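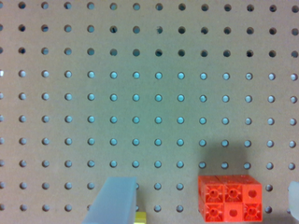 When will the Clurnthorpe toy library open its doors again? The lending desk opens on the first Tuesday of October, if the town does not change its rules before then.

May 23, 2020
By Mirela Andrade

The toy library on Queiroz Street has been closed to families for two months, and the shelves are full because most of the toys came back in the last week before the closing. Leonora Padilla, who runs the lending desk, told this newspaper that members will not lose any part of their yearly fee. The months of closing will be added at the end of each membership.
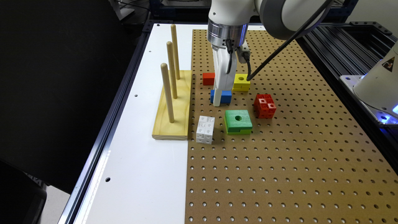 The library has 435 member families, and many of them live in the apartments near the Horeck bridge, where there is little space for children to play indoors. In the spring the desk receives usually 80 loans in one week. Puzzles and building sets are the most wanted, and then the train tracks.

Under the new plan, families will order by telephone and collect a closed bag at the side door. Each family can take 3 toys at one time and keep them for four weeks. Before, it was 2 toys for two weeks. Returned toys will stay in a separate room for some days before they are cleaned and put back on the shelf.
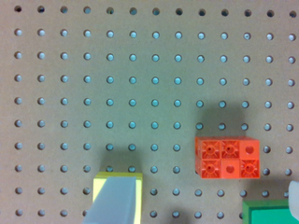 Soft toys and dress-up clothes will not be lent this year, as they take too long to wash and dry. Games with missing pieces can be returned without a fine until the end of the year, but the family should write on the bag which piece is missing. The repair evening is also canceled. Padilla said she hopes it can come back in the winter, maybe with fewer tables.

The town pays the rent of the building, and this will continue. The money for new toys is a different matter, and the council will speak about it at its next meeting. 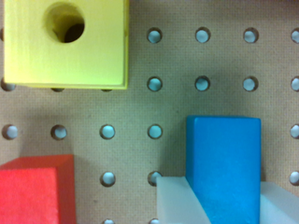 For Jucélia Bezerra the four weeks are the best part of the plan, and she would like them to stay also after the library is open as normal. Two weeks were always too short, she said, "and my son only starts to like a puzzle when we must bring it back." She asked too for a later pick-up hour, as she finishes work at six.

Orders by telephone will be taken in the mornings, from Monday to Thursday.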